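Winter clothing drive extended in Sterthorpe and Jimley

Sterthorpe District Council has extended its winter clothing drive by two weeks, after donations from Jimley and the outer townships continued to arrive past the original closing date in June.

Council confirmed that 1,187 garments have been accepted so far. Adult coats and jumpers make up most of the total, and children's sizes remain in short supply.

Collection bins are in place at the Jimley library, the Sterthorpe civic centre and the Clurkura Road transfer station. Items may also be left at the Worku Hall counter until 4 pm on Sunday. Residents are asked to limit each drop-off to two bags and to keep shoes separate from clothing.

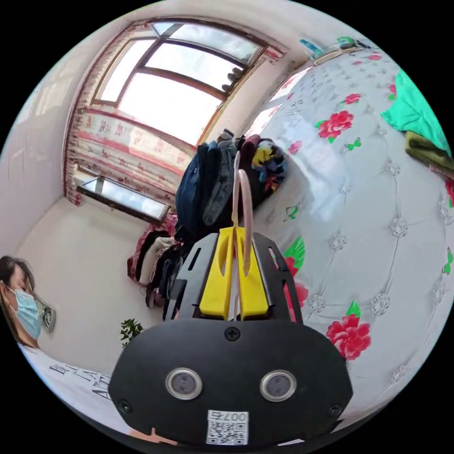
Garments should be clean, with working zips and buttons. Bedding, uniforms and single socks cannot be accepted. Clothing that is too worn to pass on — including torn or heavily stained items — may be taken to the textile recycling bay at Clurkura Road at no charge.

Distribution will begin at Worku Hall once sorting is finished. Households do not need to register, and no proof of income will be requested. Opening hours will be posted at the civic centre and on the council website.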